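Oct 6, 2023
Workshop notebook, Eltgate, upstairs room
Subject: small goods, sorting of. Second attempt.

Continuing from the last entry, which ended with the words "finish table tomorrow" and was written in August.

State of play. Everything from the two lower drawers has gone onto the round table, on the purple flowered cloth. The cloth stays. I know the argument for a plain one (you can see what you are doing), and I would answer that I have seen what I am doing and prefer the flowers. It also hides tea.

The system this time is one box and one rule. The box gets whatever we are keeping up here for general use. The rule is that a thing may be picked up once, and by the time it is put down again it has to be in the box, in the bin bag, or on the shelf by the door with a label. The rule lasted until the tissues. There are pocket packs, opened packs, loose tissues of uncertain history, and a school of thought in this building that a loose tissue is still a tissue. Loose ones go in the bag. If anyone wants to appeal, write it in the margin and sign it.

Notes on the box. I tried the gray crate first, which is too deep. Small things go to the bottom of a deep crate and are next seen by whoever clears out the building. A shallow one is better: you see the whole contents from standing, and you are ashamed of them sooner. The yellow one is shallow, white inside, and wide enough that the lid of the old Drukosov cabinet would nearly sit on it, if we still had the lid. It wants wiping out before it goes back on a shelf. There are specks.

Dividers: cut two from card, 300 mm long, 30 mm high. Too low. Anything soft leans over them and makes friends with the next section. Next pair to be 100 mm, and I will measure the box before cutting this time, as recommended by everyone. 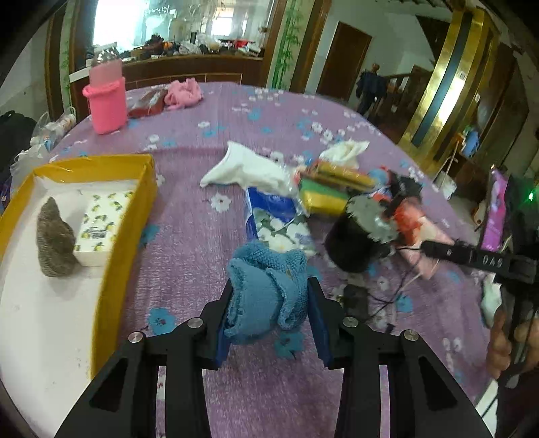
Photo: Eltgate workshop notebook

Order of work, for whoever takes over the second half.

1. Cloths. Fold and bundle, do not stack flat. A flat stack looks wonderful for one afternoon and then someone wants the one at the bottom. The fuzzy light blue one bundles well, with the loop left on top so there is something to grab. The pink one has been crumpled for so long that I think it counts as its natural shape. Try folding it anyway.

2. Little boxes. The lemon one can stay in the yellow box, up against the gray-brown ribbed thing with the point. I have no category for the ribbed thing. It stands up by itself, so for the moment it is classed as furniture.

3. Bottles. Anything that can leak stands in the pink bucket and does not leave it. This is the only part of the August system that survived, and I would like it noted that it was my part. The bucket goes on the low shelf, below paper, never above paper. See the entry about the Jarkuseo manuals, or rather see the stain where the entry was.

4. The pile. By this I mean the long wrapped items, orange, brown and yellow, and the things that have collected against them. They have been moved as a group at least three times, always by someone who meant to deal with them later. Take them one at a time. Do not move the pile. Moving the pile is how we got the pile.

5. White cloth item, middle of the table. Could be a sock. If it is a sock, it is one sock, and I am not opening that inquiry. Goes with the cloths.

Side matter: labels. I used the Koivisto tape on the first few shelf items and it peels at the corners before you have finished admiring the handwriting. Masking tape is uglier and stays put. Write on the tape before sticking it down. I have now written this advice in the notebook twice and followed it once.

Other side matter: the inventory form from downstairs (form 406) has a column for "condition" and a column for "purpose." I can fill in the first for nearly everything. For the second I have so far put "general" all the way down the page, and I expect to hear about it. If you are reading this from downstairs, come up and tell me the purpose of the black crumpled packet and I will gladly write it in.

On method, for the next time one of us gets ideas. Emptying both drawers at once was a mistake. One drawer fills the table to the point where you can still reach across it. Two drawers and you start putting things down on top of other things, and then you are sorting the sorting. I also should have done the tissues last. They used up all the patience I had set aside for the black container with the silver lid, and it is still waiting its turn near the front.

Time taken: most of the morning, less a long phone call about the heating. Bin bag half full. The shelf by the door has four labeled items, two of them labeled "ask."

To do:
Wipe out the yellow box.
Recut dividers.
More masking tape.
Find out who owns the dark red glossy package. If it is not claimed by December it becomes general.
Tablecloth to the wash once the table is clear, so possibly also December.

Left the rest out under a dust sheet. Please do not put your lunch on it — the sheet is not a tablecloth, and the lumps are the collection.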